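Home | Reviews | Desk Toys | Kitchen | Garage | About | Log in

Trodley Three-Piece Block Puzzle: Small Box, Large Opinions

I did not need a block puzzle. I had a perfectly good drawer of them already, most in a state I would call "resting." But the Trodley was $20, the shop in Lultholm had one left, and it was January, when a person will buy anything that isn't gray.

You get a thick red base with an opening in the top, a purple U-shaped block, and a long yellow-orange bar. The box promises "hours of discovery." The first time, I discovered everything there was to discover in 13 minutes, including a stop for coffee.

I kept putting it back together, though. The U stands in the opening, the bar goes down between its two uprights, and there is something deeply agreeable about a straight thing going where a straight thing ought to go. My old Pollock set never managed that. Its bar either rattled around or had to be persuaded with the heel of a shoe.

The colors are loud in the manner of a preschool or a discount airline. I've come around to them. On a dark desk you can find all the parts without your glasses, and the base is broad enough that it doesn't skate off when you lean on it. 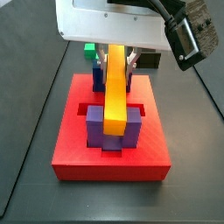 What I'd change

The instructions, mainly. They are one folded sheet with 2 drawings, and the second drawing is the first one turned sideways. The box has no tray inside, so everything travels as a heap. And the bar is long enough that it only goes back in on the diagonal, a fact I consider the harder of the two puzzles.

Should you buy it?

If you want a brain-melter, get the Grellel, which has beaten me since last spring and now lives behind the printer. If you want a good-looking thing to fiddle with on hold -- and I have been on hold a lot -- the Trodley earns its spot. Four stars, with one held back for the box.

Comments (252) -- showing newest

puzzledad: Mine came with no sheet at all. Sounds like I got the better deal.

oakandash: Which way up does the U go? Asking for a relative.

threadbare_77: Uprights up. Your relative is welcome.

mimsy: Have had mine over a year, the bar is still a nice fit. Box fell apart in a week.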